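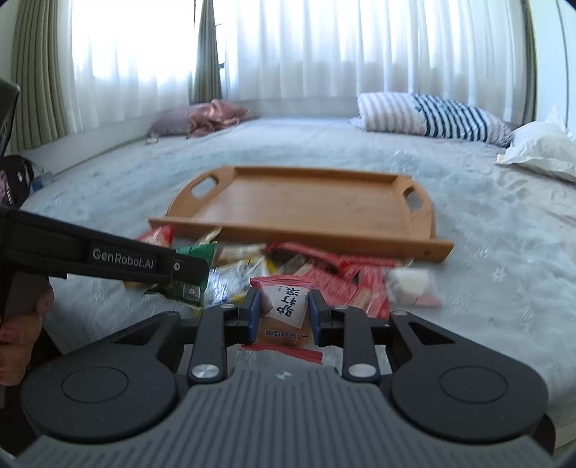 Stivora Snack Tray Set

Welcome, and thanks for stopping by! Stivora is a small collection of pictures and notes on one very ordinary household job, which is getting a pile of little snack packets off a bed and onto a serving tray so that they look inviting and don't slide off on the way to the living room.

What's in the set

There are 256 short sessions, each with a plain text note that goes with it. The notes were typed up by hand (please forgive the odd spelling slip) and they say which tray was used, what sort of snacks went on it, and how full it ended up. Most of the sessions come from the Khoury apartment, and the rest were done in the guest room at Rumgate, where the light is softer in the late afternoon.

The snacks

We went for the kind of thing you would find in anybody's snack drawer: small single-serve packets, wrapped bars, clear crinkly bags, and a few odd shapes that never want to lie flat. The full shopping list has 61 kinds on it and lives in snacks.txt. Printing on the packets is in Chinese on some and in other languages on others, and we copied names into the list just as they were written, so you may need a dictionary now and then.

How a session goes

The tray goes on the bed first, on top of a smooth sheet, and the snacks are spread out next to it. Bars usually go along one side and the small packets fill in the middle, but we didn't make a rule of it, and I rather like how different the finished trays are from each other. A session is over when the tray is full or the sheet is clear.

Folders

sessions/ the pictures, one folder per session
notes/ the typed notes, same numbering
snacks.txt the shopping list
trays.txt sizes of the 3 trays

Known problems

Shiny wrappers catch the light, and fast movement leaves some packets blurred. A few notes from the Rumgate sessions say "biscuits" where they mean bars. Ultard keeps the master copy, so please send corrections there and they'll go into the next update, which we hope to have out in June.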